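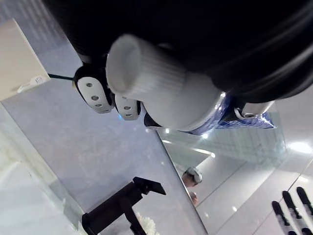 ■ 硬水地域でのタオルのごわつき、柔軟剤なしでどこまで戻せるか

当サイトではCookieを使用しています。閲覧を続けると使用に同意したものとみなされます。[同意する] [設定]

1: mizu_kata
水道水の全硬度が194 mg/L(検査票の値)。綿パイル、ドラム式、洗剤はClisterの粉末。半年でパイルが寝て、吸水も落ちた。柔軟剤は使っていない。クエン酸をすすぎに入れる方法と、洗剤を増やす方法のどちらを先に試すべきか。

2: pile400
先に洗剤量。硬度200近くで標準量なら、界面活性剤がカルシウムに食われて石けんカスが残る。ごわつきの主因は繊維そのものより残留物のことが多い。

3: kansou_ha
>>2
残留物説には半分だけ同意。自然乾燥のパイルは、残留物がなくても繊維間の結合水で固まる。乾燥機に短時間かければ判別できる。それで戻るなら洗剤の問題ではない。

4: mizu_kata
乾燥機は未使用。部屋干し、除湿機はRathoreの古い型。脱水後はそのまま掛けている。

5: pile400
振ってから干しているか。脱水直後はパイルが一方向に倒れたまま固まる。端を持って強く振る。畳んだ状態で置いておくのは避ける。

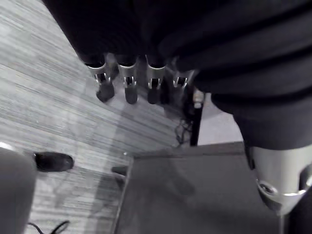 振る回数は厚手なら多めでよい。ただし縦方向だけだとパイルが片側に寄るので、持つ辺を変えて横方向にも振る。ループを引っ掛けた場合は引かずに根元で切る。

6: handach_user
Handachの計量スプーンは、すり切りと山盛りで量がかなり違う。増量の前に秤で量った方がいい。粉末は湿気でかさ密度も変わる。

7: kansou_ha
>>5
振る効果は認めるが、吸水の低下は説明できない。吸水が落ちているなら皮膜か残留物。水滴を落として、沈むまでの時間を新品と比べること。

8: pile400
>>7
だから最初に残留物と書いた。手順としては
・60℃の湯に炭酸塩系の洗剤で浸け置き
・すすぎを2回追加
・最後のすすぎにクエン酸、規定量以下
の順。塩素系漂白剤とクエン酸は絶対に併用しない。色物は洗濯表示の上限温度を優先。

9: mizu_kata
クエン酸は機械に影響しないのか。取説には記載がない。

10: kansou_ha
ゴムパッキンと金属部品が気になるなら、槽内ではなく洗い桶でやる。毎回入れる必要はない。Danenmontの軟水カートリッジを給水側に付ける手もあるが、流量が落ちてエラー停止する機種がある。

11: mizu_kata
報告。浸け置きとすすぎ追加で、水滴は沈むようになった。手触りの硬さは残る。乾燥機を借りて短時間かけた分は柔らかい。両方の要因があったと見ている。

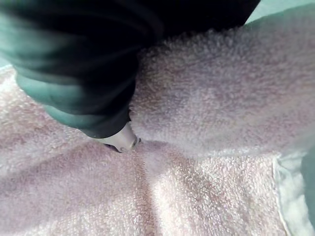
12: pile400
吸水が戻ったなら洗剤量の見直しは継続。手触りは干し方の範囲。

13: kansou_ha
干し方だけでは限界がある。硬さが気になる枚数だけ乾燥機に回すのが現実的。

14: handach_user
秤で量った結果も書いてほしい。

■ 関連スレッド
・全硬度の測定、試験紙と滴定の差(2022年7月)
・粉末洗剤が溶け残る水温
・部屋干しの除湿機の置き場所
・ドラム式の給水フィルター清掃
・タオルの買い替え基準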